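Residency Diary, Rivas Center for Regional Letters
Entry of February 24, 2020

Morning

The reading room was opened at the usual hour and the heating was left at the lower setting. I resumed work on the Candale correspondence where it had been set aside, at the second folder of the third box. The folder contains letters written to the Candale weaving cooperative by its buyers in the coastal towns, and it is in better condition than the first. The ink has browned evenly. Two of the sheets had been folded in eight and will need to be flattened before anyone attempts to scan them.

Ms. Rosalía Toledo, who is responsible for the catalog, asked that I record the state of the numbering in this diary, as the earlier residents did. The series runs to 263 letters by her count. The old typed inventory lists four fewer, and the difference has not been explained. She believes that the four were received with the Vovden papers and added to the back of the last box without a note. I am inclined to agree, although the hand on one of them is plainly earlier than the rest and does not match any Vovden clerk known to me.

The contents of today's letters are mainly complaints. A merchant at Sesolon writes that the blue cloth arrived darker at one end of the bolt than at the other. He writes again a month later to say the same of the next bolt, and in the third letter he has given up the point and asks only for a lower price. The replies are not in our possession. I have made a full transcription of all three letters and placed it in the gray binder. The word I had been reading as "fringe" appears in the second letter in a clearer hand and should be read as "fringed," which changes the sense of the order placed in August. The correction has been entered on the transcription sheet and initialed.

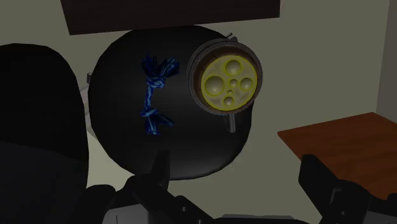 Midday

A meeting was held with Ms. Consuelo Barrios regarding the form of the final report. The Center requires each resident to submit a written account of 4,000 words, together with a list of sources consulted. I requested permission to exceed the limit by the length of one appendix, in which the Sesolon letters would be given complete. Ms. Barrios said that appendices had been refused in the past but that she would put the request forward in writing. She reminded me that the report must be submitted in both languages. I had understood that only the summary would be translated. This will take up most of the final week, and I have moved the visit to the parish records accordingly.

We also discussed the title. "Letters to Candale" was thought too plain and "The Darker End of the Bolt" too literary for the series. The matter was left open. I prefer the plain one.

Lunch was taken in the small kitchen. Soup, bread, and the last of the quince. Ms. Nuria Pacheco joined us from the conservation side and spoke at some length about the relative humidity of the lower store, a subject on which she has been writing memoranda for longer than I have been in residence. Her figures were persuasive. The boxes from the lower store do smell different from those kept upstairs — a fact I had noted on my first day and failed to write down.

Afternoon

I devoted the afternoon to the account books, which I had been avoiding. They are large, heavy, and ruled for a currency that went out of use halfway through the second volume, so that the later pages carry two sets of sums. The bookkeeper did not always state which set he was using. By working backward from the wages I was able to establish that the payments to the dyers are in the old money until the spring and in the new money from then on. The wages themselves did not change in value, whatever the columns suggest. An earlier resident, Ms. Remedios Manzano, reached a different conclusion in her report and describes a sharp rise in the dyers' pay. I will need to write to her before mine is submitted. It seems proper that she should hear of it from me directly.

One entry remains unsolved. Against the name of a carter there appears a payment for "waiting," repeated over 3 pages, with no indication of what he waited for or where. The sums are small. I should like to know whether he was held at the river crossing, which is mentioned in two of the letters as being closed by high water, but there is no date in the ledger close enough to settle it.

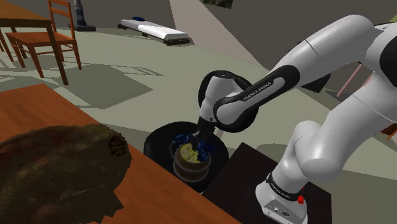 White robot arm on the dark table, and brown pot.

Evening

Ms. Candela Garrido telephoned to confirm that the talk in the town library will proceed as announced. I am to speak for forty minutes and take questions afterward. She advised me to say less about the ledgers and more about the people, and to bring one letter that can be read aloud from beginning to end. I have chosen the third complaint from Sesolon. It is short, it is courteous, and the merchant's patience is audibly at an end by the second sentence.

It rained after dark. I walked as far as the bridge and came back by the upper road, which was the drier of the two.

For tomorrow: request the last box and examine the four additional letters under the good lamp; draft the note to Ms. Manzano; ask Ms. Toledo for the key to the map drawer; return the borrowed dictionary — it is now overdue.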